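I have a soft spot for small brands that make one thing and keep making it, so when a parcel of scarves from Poon landed on my desk in November I did what I always do and emailed to ask if whoever designed them would talk to me. She said yes in under an hour (!) on the condition that I leave her name out of it. "Put the scarves in," she wrote. "They're better looking than I am."

We talked over the phone at 7 in the morning, her choice, with me in a bathrobe and her already at the workshop. Poon is a knitwear label of two people, and they work above a bike shop in a town called Verbridge. They make scarves, and for a short while each winter they make a hat.

I wanted to know how anybody ends up doing only scarves.

"I was making sweaters first," she told me. "Sweaters are a nightmare. You need every size, you need the arms to match, people send them back because the neck is itchy. One day I had leftover yarn and made a scarf out of it, and a woman stopped me on the bus and asked where she could buy one. Nobody had ever stopped me about a sweater."

That first scarf was a rusty orange with a thin navy stripe, and it's still in the line. They call it the Zestum, and no, it doesn't mean anything. Her business partner typed it into the website as a placeholder and then the orders came in, so it stuck. It costs $45, which I think is very fair for lambswool, and it's the one I've been wearing nonstop. It goes with my camel coat, my denim jacket and the awful green raincoat I refuse to throw out.

The other one I fell for is the Stirkix, a big chunky blanket scarf in gray and cream. I asked if it was meant for men or women and she laughed at me. "It's meant for a neck. My dad has one. My niece has one and she's twelve, she wears it like a cape." 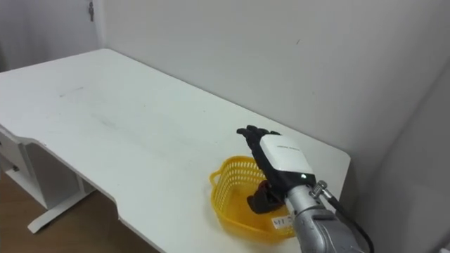 Posted by the author

I asked about color next, because I'm nosy and because the palette is what got me to open the parcel before I'd even taken my shoes off. There are only 5 colors in the whole winter collection and I assumed there was some clever plan behind that. There wasn't much of one.

"It's what the mill had that I liked," she said. "I go through the shade cards at night when I'm tired, and if I still like something the next morning I order it. I had a lilac this year that I loved at night. In the morning it looked like a bathroom." She has never done black and gets asked for it constantly. She thinks people already own enough of it. I own four black scarves, so I kept quiet.

Last winter they sold 1,184 scarves, and this year they've bought enough yarn for 2,000. I said that sounded exciting and she made a sort of groaning noise. "It's exciting until you see the boxes. I have to climb over them to get to the kettle."

Since so many of you ask me about gifts at this time of year, I made her help. What do you get for somebody who says they don't want anything? She went straight for the Zestum in the mustard – it's the color people would never pick for themselves, she says, and then they won't take it off. For someone who's always cold she'd go with the Stirkix. And if you're buying for a teenager, let them choose the color and act like you don't care which one they pick.

Then we got onto washing, where I had a confession to make, as I've shrunk two good wool scarves in my life. Her advice is cold water in the sink, a drop of baby shampoo, no wringing, and then roll it up in a towel and stand on it. "Really stand on it," she said. "Do a little dance if you want." Dry it flat, away from the radiator. I tried it on mine over the weekend and it came out lovely and soft, with the fringe only slightly wild.

Before she went I asked about the hat. It's a ribbed beanie in the same rusty orange, they knit it whenever the scarf machine is free, and it goes up on the site in small batches, usually late in the evening. I've got my name on the list for the next one, and I've told my sister she can't have it.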